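The Room at Wusemville

I took the room because of the bus. I'd like to say it was the light, or the sound of the river, or some feeling I had on the stairs, but the 19 stopped right outside and I was tired of walking.

This was in May. I'd been let go from the map shop in Fledunlow (they sold the shop, the maps and the cat, in that order) and I had a suitcase, a kettle and a letter from a Mr Urs Lehner offering me work in Wusemville. The letter didn't say what sort of work. It said "suitable", which I read as a promise and my sister read as a warning.

"You don't even know what he does," she said on the phone.

"He writes a nice letter."

"So do people who want your bank details."

I went anyway! I was forty-six and nobody had written me a nice letter for years.

Wusemville is one long street with a hill at the end of it, as if whoever built the place had got bored and stood it on its edge. My landlady lived at the bottom of the hill. Her name was Khương, just that, at least to me — she told me on the first evening that she'd had a longer name once and had got tired of spelling it for the gas company. She had a bad hip and a very good radio, and she charged 305 a month with hot water and without breakfast, although there was always breakfast.

"The last one stayed nine years," she said, on the way up. She went ahead of me, one stair at a time, with her hand flat on the wall. "He was a quiet boy. Then he got married, and now he's loud."

"Is it a big room?"

"It's a room," she said.

So I moved in. I put the kettle on the windowsill and the suitcase behind the door, and I went to sleep in my coat, and in the morning I walked up the hill to see what I was suitable for.

Mr Lehner turned out to be a small man with enormous ears who ran the lost property office for the ferry company. The ferry company was called Clukesura, and it had stopped running ferries in 2000. I thought I'd misheard. I asked him to say it again and he did, quite patiently, and then he unlocked a door and showed me the umbrellas.

I've never seen so many umbrellas. They hung from the pipes like bats. Behind them were the coats, and behind the coats the shelves went back and back, with gloves and prams and trombones on them, and a set of false teeth in a jam jar with a label tied round the neck. Everything had a label. Somebody had written them all in the same brown ink, with the date and the boat and the seat.

"People do still come," said Mr Lehner.

"How often?"

He thought about it. "There was a lady about the cello."

"When was that?"

"She was very pleased," he said, and went to find me a chair.

My job was to write to them. He had the old passenger books, and I was to match the labels to the names, find out where the people had got to, and let them know we had their things. He'd started it himself but his handwriting had gone, he said, and also his heart wasn't in it since the business with the trombone. I didn't ask. You learn quickly in an office what not to ask, and it was months before I heard about the trombone, and by then I'd have been happier not knowing.

I was good at it! I say that as someone who hasn't been good at many things. Years of finding villages for people who couldn't spell them had given me the knack, I suppose. I wrote 40 letters in the first week. Most came back with a stamp on them. A few came back with an answer, and those I read out loud to Mr Lehner while he did the tea.

There was a man who wanted his hat but not the coat, because he'd been fatter then and didn't care to be reminded. There was a woman who said the gloves were her mother's and could we please keep them, she liked to think of them being somewhere. (We kept them. I moved them to a better shelf.) There was a boy's school report, and the boy, who was now a dentist, wrote back to say that he'd left it on the boat on purpose and would pay us to burn it.

And then there was the ball.

It was on the bottom shelf in a string bag, gone flat, with a label that said "evening boat, upper deck, no seat". No name. All the others had a name, or part of one, or at the very least a seat. I turned the label over and there was nothing on the back either. I asked Mr Lehner about it and he took off his glasses and cleaned them for rather a long time.

"That one isn't urgent," he said.

Well, you can't say that to a person like me. I took it home that night under my cardigan. I meant to bring it back in the morning, I really did. I only wanted to look at it without him cleaning his glasses at me.

Khương was in the kitchen, listening to a play about doctors. She looked at the lump in my cardigan and turned the radio down, and she never turned the radio down.

"Where did you get that?"

"Work," I said.

"Show me."

So I showed her. She held it in both hands with the air all out of it, like a hat she was about to put on, and then she went to the drawer under the cooker and got out a bicycle pump. I'd been in that drawer looking for string and I'd never seen a pump. She knew where the valve was without looking. She pumped and I held, and the play about doctors went on very quietly in the corner, and somebody in it died.
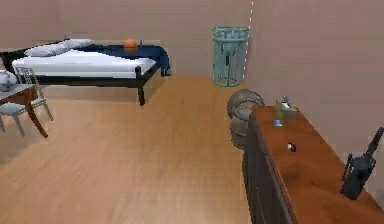

The ball said Urs Lehner when the rubber filled out. The letters had been folded into the creases, brown ink, a child's capitals going uphill, and as the ball got rounder they came up one by one until I could read them. I read them twice. Khương didn't read them at all, she just went on pumping.

"He was ten," she said. "He threw it to me from the upper deck and I missed. It went down the stairs and under the seats, and then the boat was in and my aunt was shouting. We were only on it the once. We were moving here."

"And he kept it?"

"He handed it in." She gave the ball a squeeze and seemed satisfied. "He told me so afterwards, at school. He said it was mine because he'd thrown it to me. I said it was his because I hadn't caught it. So he handed it in, and whoever wanted it could go and ask."

"And you didn't?"

"Did he?"

I did the sum in my head. I won't put it down, she wouldn't like it, but it was a great many years for a ball to sit in a string bag.

"You live at the bottom of the hill," I said, "and he works at the top."

"I've got a bad hip," said Khương. "What's his excuse?"

I went upstairs. I'm not a person who lies awake as a rule, but I lay awake. I thought about the woman with her mother's gloves, and I thought about Mr Lehner going in every day to an office with no boats, year after year, keeping the lights on and the labels straight in case someone should come about something. I'd taken it for habit. I'd even felt a bit sorry for him, in the way you do for a man with ears like that.

In the morning the ball was on the kitchen table and Khương had her good shoes on.

"I'm not going up there," she said. "I've only put them on to stretch them."

"Of course."

"You can write me a letter. That's your job, isn't it? You write to people."

So I did. I sat down at the table between the toast and the radio and wrote it out properly, the way I wrote all of them. Dear Madam, we believe we may be holding an item of yours. I put the date at the top, 2024-08-10, and the evening boat, and the upper deck. Where it said seat I left a gap. I signed it on behalf of the company, and I folded it and passed it across to her, past the marmalade, and she put on her glasses and read it as though it had come from the far side of the world.

"It says I have to bring proof," she said.

"It's only what we always put."

"What sort of proof?"

I said I thought he'd probably take her word.

She finished her tea. She washed the cup and dried it and hung it up, and then she took the ball off the table and tucked it under her arm, and told me to go and see if the 19 was coming.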